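The Slow Corner of the Repair Shop

By the staff of Mosidance

21 February 2021

Detari repairs control boxes for elevators and loading docks. The boxes come in by the pallet, get opened, and are emptied into trays. Most of what comes out is small: switches, relays, connectors, short lengths of wire. For years the parts were sorted by hand at a long bench by the back wall, and the people who worked there called it the slow corner.

The company employs 38 people. Until last July, eight of them spent at least part of every shift sorting. Now two do, and the rest have moved to testing and rewiring. No jobs were cut, though one sorter left over the summer for work closer to home and was not replaced.

The sorting table was planned with Drunisik, a small integrator that mostly sets up packaging lines. Detari had asked for one arm and a camera. It ended up with two arms and a short conveyor, because a single arm spent too much of its time carrying parts across the table -- a problem the sorters had pointed out at the first meeting.

The table itself looks less finished than visitors expect. It is covered in brown kraft paper, which gets replaced when it tears, and the paper is marked off in squares with dark blue tape. The crew uses the squares to talk about where things are. If a bin has drifted, somebody calls out the square and somebody else moves it back. One arm stands bolted to its plate on the left, the green belt runs down past it, and the blue bin at the end of the belt has a foam pad in the bottom so that parts don't crack when they drop.

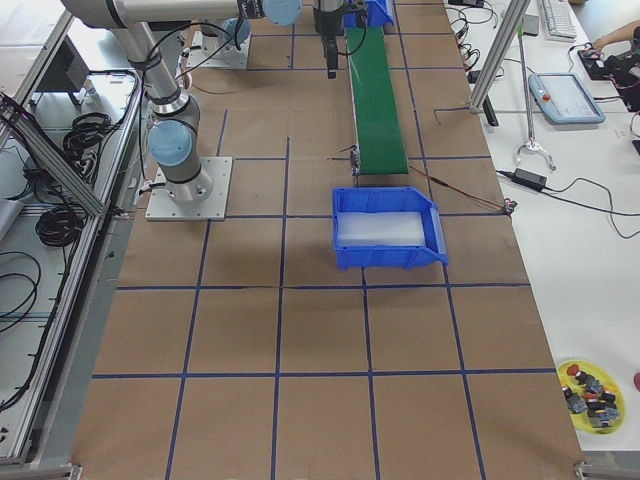
What the sorters do now

The two people on the table don't sort much anymore. They load, they watch, and they fix. A shift starts with checking the fingers of the gripper for wear and running a test batch of 100 parts. If more than a few end up in the wrong place, the job is stopped and the settings are gone over on the pendant.

Learning the pendant took about two weeks. Some of the older workers had doubts about it and asked for printed steps, which are still taped inside a cabinet door. The younger ones had more trouble with the parts. A machine can pick up a switch with a bent contact just as easily as a good one, and knowing the difference still comes from having handled thousands of them.

Pay was the harder subject. The sorters argued that running the arms was a different job and should be paid like one. Management agreed after several months, and the new rate covers anyone trained on the table, whether or not they are assigned to it that week.

There are complaints. The side table is always crowded, and the cables get in the way of anyone trying to clean. People who used to talk across the bench all day now work in separate rooms, and a few say they miss it.

Detari is looking at a second table for its Masson building, where the larger housings are stripped. The sorters have asked to see the layout before anything is ordered.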